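I farm 300 acres of corn and wheat outside Brevley, and I'm going to say something that'll get me grief at the co-op: we need fewer field days and a lot more phone calls.

Don't get me wrong, I like a field day! I like the wagon ride and the pie, and I like hearing Carter Perron argue with the seed reps about planting depth. But by the time everybody's standing around a plot in August, whatever went wrong in my wheat went wrong months ago, and the plot usually sits on better dirt than mine anyway.

What helped me last year was Yulan Jiang, the county agronomist, calling me back at 6 in the morning about stripe rust. She asked which leaf I was seeing it on, told me to go look at the low end again, and we settled on a plan before I'd finished my coffee (bad coffee, but still).

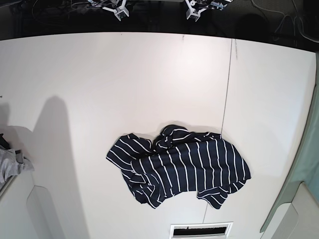 Now the county wants to put its money into Jornura, the new advice app. I've tried it for 3 weeks. It's fine for looking up a label rate. It also told me to scout for a pest we don't have in soybeans I didn't plant, so, you know, room to grow.

I get the math. Yulan has more than 1000 farms on her list and she can't call every one of us back before breakfast. So hire her some help! Skip a year of the big tent and the printed binders, and put a second person on the phone from green-up to harvest. I'd pay a fee for that, and I grumble about every fee there is.

The budget meeting is at 7 p.m. in the Brevley school gym. I'll be the one near the door.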